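Can a machine do my chores yet?
Speaker notes, Siltby library evening talk, September 14, 2025

50 minutes total. Stop at the 40 mark even if I'm having fun, leave the rest for questions. Water on the left side of the lectern this time.

Thank Bimla Mishra for the invitation and for finding the projector cable. Say hi to the people in back, ask if they can hear me. Then go straight in: hands up if you own a robot vacuum. Keep them up if you've ever had to rescue it from under the couch. (Pause. Let them laugh and look around at each other.)

OK, so tonight's chore is toothpaste. Click through these fairly quickly.

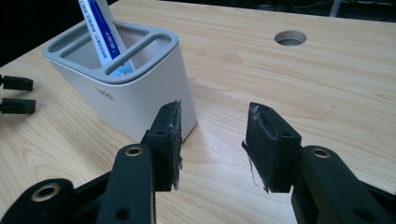
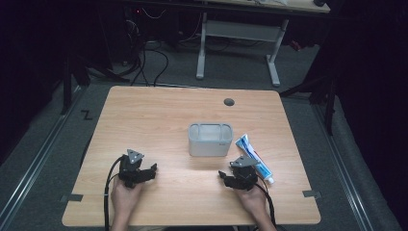
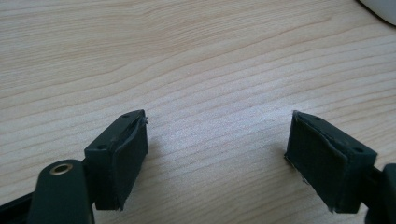 Slides 2, 3 and 4: light wood tabletop and a pair of open-ended gripper fingers or more in each. The white holder is in the first two.

Start with the first one. There's a white holder with a gray slotted top, and something white and blue standing up in one of the slots. Ask the room: who has one of these next to the sink? Then go to the second, where the toothpaste is lying on its side on the wood, and ask how many steps it takes to get from "lying there" to "standing in the holder."

Somebody will say one. Somebody will say two. Take a few guesses! Then do my list out loud, with the real tube from my bag:

Find the tube. Decide which end to grab. Come in at an angle that clears the table. Squeeze enough to hold it but don't squeeze out the toothpaste (cap ON, check before the talk, I learned this in January at the other library and they were very nice about the carpet). Lift. Turn it from lying down to standing up. Find the slot. Line up. Lower it in. Feel whether it went in or is sitting on one of those dividers. Let go without dragging it back out.

I've done this with my own hand ten thousand mornings in a row with my eyes half shut. That's the whole talk in one chore, so don't rush it.

Stay on the second slide a bit longer. Point out the hands. A person is holding a gripper in each one. People in the front row always ask me where the robot is, and the answer is that one way of teaching a robot a chore is to have a person do it with the robot's kind of fingers. You give up your own ten fingers and get two stiff ones per side, and suddenly you're clumsy in the same way the machine is. I love this idea. I tried a pair at a trade show and could not pick up a pen for love or money. Great party game, by the way.

Ask for one helper here. Hand over the two kitchen tongs (blue bag) and have them try to get my toothpaste tube into the cup. Don't help them. Don't talk over them either, I always do that. If it goes in on the first try, ask for it again with one eye shut.

Now the third slide. I like to leave this up while the helper sits down. Look at the pad on the left finger, how the edge curls up and away, with the little frayed fibers. Go back to the first slide for a second, same story: frayed edges, and a few strands hanging off the right one. People expect the difficult part of robots to be the brain. A lot of my working week is fingertips. Rubber, tape, foam, glue. What's grippy on Monday is shiny by the end of the month, and a machine that was trained with fresh pads may have opinions about old ones.

(No weekday jokes after that, I always get tangled. Move on.)

PART TWO: THE SHOP FLOOR

Tell the Agarwal story. Agarwal makes cabinet hinges, small plant, family-run, and they let me hang around for a week with a Titari arm on a rolling cart. The job was as plain as you can get: take a hinge out of a bin, set it in a tray, right way up. No sink, no toddler, no cat. If a machine can do any chore, it should be this one.

On the last afternoon we ran 110 hinges. The arm placed 96 properly. Write both numbers on the board, big, and let people do the subtraction themselves.

Then ask: is that good? Let them argue. I've had a whole room split down the middle on it. If you told me my nephew had loaded 96 out of 110 hinges I'd say well done, here's a sandwich. If I'm the person who has to stand by the cart and fish out the other fourteen, I've gained a job I didn't have before. The woman who normally does that bench did a full tray while chatting to me about her sister's wedding. I asked her what she thought of the arm and she said, "It's very serious, isn't it?" I have thought about that a lot.

What went wrong with the fourteen, for anyone who asks: most of them were two hinges hooked together. A person shakes them. We all do it, you don't even decide to, you give it a little jiggle and one drops off. The arm had no jiggle. We added one the next month and it helped, and it also flung a hinge into the coolant tray. So, progress.

Things that make shops easier than houses, say these slowly since people write them down:

The light is the same all day
The bin is where the bin was yesterday
You can bolt things to the floor
You can afford a fence
Everybody who walks past has been told not to lean on it

Now hold that up against a bathroom. Mine has a mirror, a window, steam, a wet shelf, and a teenager. The holder moves every single morning. Sometimes it's on the floor.

PART THREE: THE HOUSE

Go through the chores one at a time and have the audience vote, thumbs up or down, before I give my answer. This section can be as long or short as the clock wants. Check the clock!

Vacuuming. Yes, mostly. It's done. It's done because the job got changed to suit the machine: flat floor, round thing, go everywhere eventually. Also because we pick up our socks for it. Watch people's faces when I say that, they know. We're the ones doing the hard part.

Dishes. The dishwasher is a robot that we've all stopped calling a robot. Loading it is another matter. I've seen very nice demos with plates. I'd like to see one with my roasting pan, which has a handle that comes off and a patch of something from Thanksgiving.

Laundry. Everybody's favorite. I spent a day with the Breltura folding machine and it folds a towel beautifully, better than me, I took a photo and sent it to my mother. You do have to clip the towel on first, the right way around, by the corners. By the time I've found two corners of a towel I'm halfway to folding it. A fitted sheet we didn't try, out of respect.

Putting things away. This is the toothpaste one, and I think it's the chore people want most, when you press them. It's also the least exciting to film. Go back to slide 3 here and ask again how many steps it has. The guesses come out higher this time, always a nice moment.

Say where I come down: in a room set up for it, one tube, one holder, decent light, yes, I believe a machine can learn that and do it well on a good day. In my bathroom, with my stuff, at 7 in the morning, while I'm also using the sink? I wouldn't buy it yet. Ask me again next year and I might be embarrassed.

My own rule for watching robot videos (people love this bit, do it with the hand gestures):

Look for the cut. Did they show one go from start to finish, or stitch the nice parts together?
Check the speed. If the curtains are flapping like mad, it's been sped up.
Ask who set the table, and who resets it afterward.
Count 5 seconds after it lets go. Does the thing stay where it was put?

That last one is my favorite, I use it on the kids too.

If there's time: the story about my aunt's jar lids. She has trouble with her hands, and what she wants from a robot is jars, buttons, and the blister pack her pills come in. She has zero interest in a machine that folds towels. Her folding's fine. Every time I go to a conference and see another towel I think of the jars. If someone here works on this stuff, please go bother your own aunt.

If there's no time, skip to questions.

QUESTIONS I USUALLY GET

Will it take jobs? Be straight. At Agarwal nobody lost theirs while I was there, and one week in one plant is not much to go on. Some jobs will change, a few boring ones should. I'm not the person to predict wages and I'll say so.

How much does it cost? More than you hope. The arm is only part of it. Then there's the cart, the fence, the fingers, and somebody like me being paid to change tape.

Is it safe around kids? Small slow ones, with care. Anything strong enough to lift a full laundry basket deserves the respect you'd give a car in the driveway.

Why two fingers and not a whole hand? Fewer things to break, fewer things to teach, and you'd be surprised how far two will get you. Mention the tongs again. There are some lovely many-fingered hands out there and I'd happily be wrong in a few years.

Does it know it's toothpaste? (A kid asked me this once and it's still the best question I've had.) Say: it may have a label for it. It has no idea about brushing. Then ask the kid what they think, if there's a kid.

Before packing up: tongs back in the blue bag, get the tube back from whoever has it, put the chairs the way Bimla had them. Sign-up sheet for the tinkering evening is by the door, remind people twice. Next one is lamps.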